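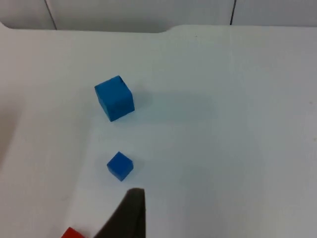 Wrist cam, Frota fingers, near the small blue cube.

26th January. Frota against Clanico, second go. Swapped the fingers over before lunch and lost one of the screws, so the Clanico pair is currently held on by optimism and a washer from the kettle drawer.

Same arm, same speed, 48 tries each. Frota dropped 2, Clanico dropped 9. Clanico's brochure says "confident grip", and it was certainly confident about the nine.

Big cube's shadow spreads a long way over the white top and the detector keeps wanting to make the cube wider than it is. Small one gives it no bother. Ikhsan Entili says move the lamp. I say fix the threshold. We moved the lamp.

Still to do: repeat with the red block, re-zero the wrist, ask Kitidberg for the softer pads they promised in August.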